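Fórum Casa e Arrumação > Cozinha e lavandaria > Copos de plástico: guardar ou deitar fora?

marta_bx
Estou a esvaziar os armários antes de mudar de casa em novembro. Tenho 13 copos de plástico, de festas e de conjuntos desfeitos. Uns estão baços, outros ainda parecem novos. Vocês guardam ou vai tudo fora?

ruirebelo
Fora. Copo de plástico com anos de uso ganha riscos e cheiro. Fiquei com vidro e não sinto falta.

Garneck
Discordo. Se não está rachado, serve. Uso os meus na casa de banho e para medir detergente. Deitar fora plástico bom é desperdício.

ruirebelo
Desperdício é ocupar uma prateleira inteira com coisas que não se usam.

fereshteh.karimi
Separei os meus no mês passado. Passei a unha pela borda de cada um e os que tinham fissura saíram. Fiquei com sete, os que empilham bem. O resto foi embora.

marta_bx
E puseste no lixo comum ou no ecoponto?

fereshteh.karimi
Depende do concelho. No meu aceitam só embalagens no amarelo, e copo reutilizável não conta como embalagem. Perguntei na junta e mandaram pôr no indiferenciado.

Garneck
No meu disseram o contrário. Liguem para a câmara antes.

marta_bx
Já comecei. O cor-de-rosa translúcido foi para o balde vermelho, o da borda verde-clara, que já tinha um monte de papel branco amarrotado.

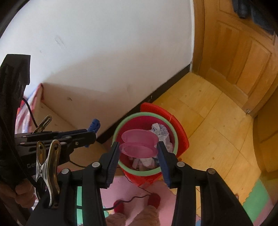
Os outros ainda estão em cima da bancada. Vou fazer o teste da unha e guardar os de 500 ml, que dão jeito para a sopa.

ruirebelo
Sopa quente em plástico velho, não. Compra dois frascos de vidro.

Garneck
E o papel, tira-o do balde e põe no azul.

marta_bx
O papel tiro logo à noite. Os frascos ficam para depois da mudança.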